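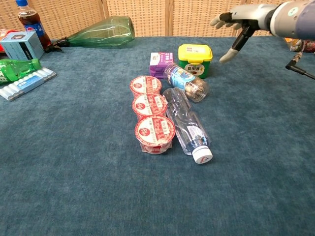
Slide 1. Right hand over the grocery table, cups and bottles laid out.

Keeping the two-handed cell running
Speaker notes, Irville user day, 09/11/2018

Start with the setup. Skip the company history, they have it in the handout.

The Kinsella cell is one robot with two hands, one table and one screen. It handles groceries. I look after it during the week and I do most of the small repairs. The talk covers the table, the cables, the hands and the log, in that order.

The table
Carpet on top. We started on a bare board and round items rolled whenever a finger touched them. Short pile holds a bottle on its side well enough. Vacuum it at the end of every shift and look for crumbs and bits of label. If the carpet lifts at a corner, glue it down again before the next run. A raised corner throws off the height check.

The screen goes behind the table. It keeps people walking past out of the head camera's view. Mark its feet on the floor with tape. Ours got moved in August for cleaning and went back a hand's width off, and we lost a morning to that.

Items
Mix the shapes. Cups with foil lids, small cartons, bottles standing and bottles lying down. Put the cups in a line, one behind the other, so the hand has to come in past one to get at the next. Throw out anything that leaks. Sugar in a finger joint means taking the finger off.

Cables
Most of our stops were cables. Go slowly on this part, people always have questions.

Walk the cable from the arm down to the floor and back before power-up. Do both sides. Leave enough slack for full reach, then tie it. Any loose connector near the table gets plugged in or taken away. We replaced the right-hand cable twice before we moved the tie point further up the arm.

Slide 2. Both hands at the table, palms clear of the items. Ask the room to find the cable on the right. 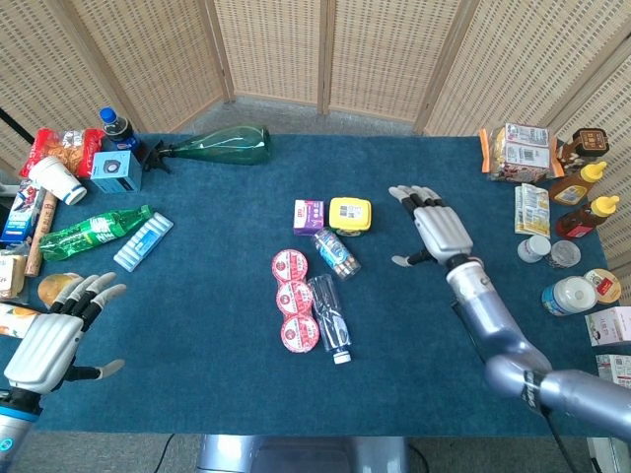 The hands
Daily check, 15 minutes for the pair:
Power off, wipe the fingers with a dry cloth, then a damp one.
Bend each finger by hand and feel for grit in the joint.
Check the thumb for side play. Compare left with right.
Power on, open and close both hands with nothing in them.
Run the Skonik zero routine and write down the offsets.

If an offset is off by more than 2 degrees, run the routine again. If it comes back the same, the finger comes off. Buteck sends spare fingers as a set, so keep one full set on the shelf and reorder when you open it.

Do not grease the knuckles. We tried it and they picked up carpet fiber.

The log
One paper sheet per shift, clipped to the table leg. Grasps, drops, stops, and what was done about each stop. At the last count we were at 1,537 grasps on the current right hand, with the original thumb. The left has done fewer.

Write down the small stops too. The cable fault was in the sheets for weeks before anyone read them together.

Questions. If they ask about price, send them to the Kinsella desk by the door.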